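Sedbridge pantry moves its small packets into trays

SEDBRIDGE, Nov 6, 2019 – The Sedbridge food pantry has changed the way it stores packets, pouches and other small dry goods, and shoppers will see the difference on the shelves starting with the next opening.

Until now the small items went into deep cardboard boxes, where anything flat slid to the bottom and stayed there. A shelf check in September turned up 44 packets past their dates, most of them under newer stock. The pantry has bought shallow plastic trays and divided organizers to replace the boxes, at a cost of $1,050, paid for out of the spring bake sale and a gift from the Trutdale branch.

Sorting is done on the long tables in the back room. Clear packets go into the divided trays, one kind to a compartment, and are filed upright where the height allows.

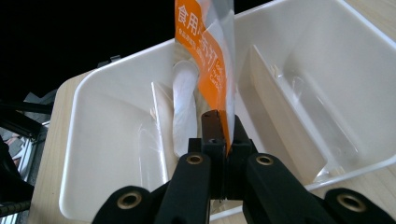 Marisol Rosenthal said she would have kept the boxes and just emptied them more often. She has been coming to the Altberg Street building for years and knows where everything is, she said, and now she will have to learn it again. She did like the idea of getting to the soup mixes without digging.

The new shelf plan runs by use. Breakfast items are at the left as you come in, then rice and noodles, then sauces and seasonings, with snacks nearest the door. Each tray has a card on the front in English, Spanish and Chinese. Shu-fen Wei wrote the Chinese cards and is checking the imported goods, a growing part of what comes in since the grocery on Ruppert Avenue began sending its surplus.
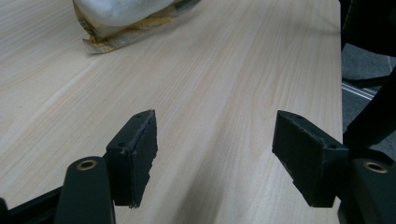

Packaging has been the slow part of the job. Outer wrap takes up more room than people expect, and the pantry is asking donors to leave multipacks sealed so the date stays with the food. Glossy white wrap and patterned sheets in gold, brown and tan, like the crumpled bundle on the table, are set to one side until someone has looked them over for a date or an ingredient list. Plain cardboard is flattened and goes out with the recycling.

Tall pouches get a tray of their own.
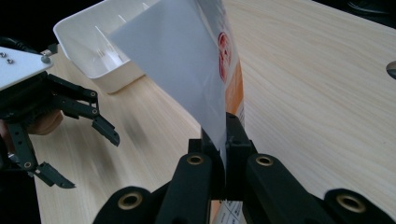 Dates are the other concern. The pantry gives out nothing that can't be read, and Kwok-wai Yu has asked that every item be turned so its printing faces the shopper. On some pouches that takes a second look – the broad side may be mostly plain, with the logo and an orange band over at the edge and a small white label with a printed grid down near the bottom. Those will be filed edge out.

The pantry served 45 households at its last opening. Pei-shan Chu, who keeps the sign-in sheet, expects more as the weather turns and wants the shelves finished before then. Six trays are already filled.

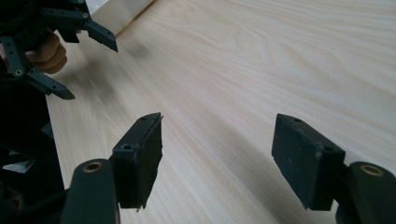
The remaining shelves will be done in the evenings, starting with the sauces. Jars and cans are staying where they are for now. Donations can be left at the side door during opening hours, and Myung-ja Seol is taking names at the front desk from anyone who can help with the cards.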